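Bench log, Rorncombe shared workshop
Tuesday, December 29, 2020
Two-arm build, simulator work

Goal for the session: get the head view and the wrist view into the same shape as what the real head and wrist will give us, before anyone cuts the Podberg bracket. The arms themselves are still on the shelf waiting for the Holex bearings, so everything below is simulated.

1. Head view

Loaded the room with the drawer cabinet as the target. Both arms came up without a joint limit warning for the first time. Last week's fault was the shoulder offset on the right arm, entered in inches in the config and read as millimeters. Fixed in the config file, old value left in a comment.

View comes out rotated. The cabinet leans hard and the stone wall runs off on a diagonal. Checked the camera mount transform: roll is being applied after pitch, and it should be the other way around. I have not corrected it yet. Osamu Minami wants the raw output kept until he has compared it with his own copy of the model.

Left gripper covers part of the lower drawers from this pose. If the first task is a bottom drawer, either the arm parks lower or the head camera moves up. I would move the camera, as the arm park position is shared with the charging routine. The model jet and the red object stay on top of the cabinet for now. They are useful as height references and the planner should learn to leave them alone.

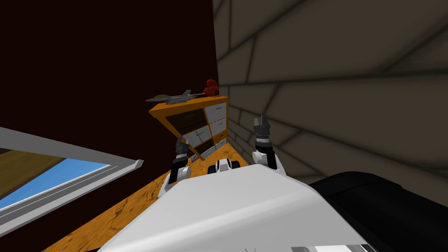 2. Wrist view

Separate camera, own transform, so the roll bug does not have to show up the same way here. Set the gripper open over bare floor near the brick wall and left it there to look at framing.

Both fingertips are inside the view with the jaws open, which was the main requirement. The gripper body takes up a good part of the bottom, more than I would like. Moving the camera forward along the wrist would get some of that back, but then the tips get close to the near clipping plane. Takeda's notes on the earlier wrist have the same tradeoff and settle for seeing the body. Leaving it.

The light bevels on the inner faces of the fingers stand out well against the brown tile. Good enough to use as an edge for checking jaw opening without adding a marker. Needs a second check over a pale surface such as the white drawer fronts, where I expect less contrast.

Floor texture: the narrow tile strips along the wall are a dense set of parallel lines, and the line detector will probably pick those up before it picks up a finger. Mask them or pick a different spot for the calibration run.
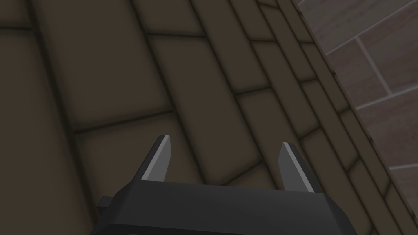
3. Run notes

Calibration sweep, 1,216 steps, no collisions reported. Stopped at step 223 on the first attempt with a solver timeout. Halved the time step and restarted from zero; second attempt went to the end. Slow, but the fan on the workshop machine is due for cleaning and I would not read much into the run time.

Jaw opening in the log drifts a little between open commands. Could be the soft contact setting on the finger pads. I have seen it before on the single-arm version and never tracked it down.

4. Open items

Swap roll and pitch order in the head mount, after Osamu has his comparison.
Raise head camera by 5 cm and redo the cabinet view.
Repeat wrist view over the drawer fronts.
Hold the Podberg bracket drawing at revision 2 until the camera height is fixed.
Ask Holex for a ship date. If it slips into March, use the printed bushings and accept the play.

Config and logs are in the build folder under today's date. Please do not overwrite the park pose.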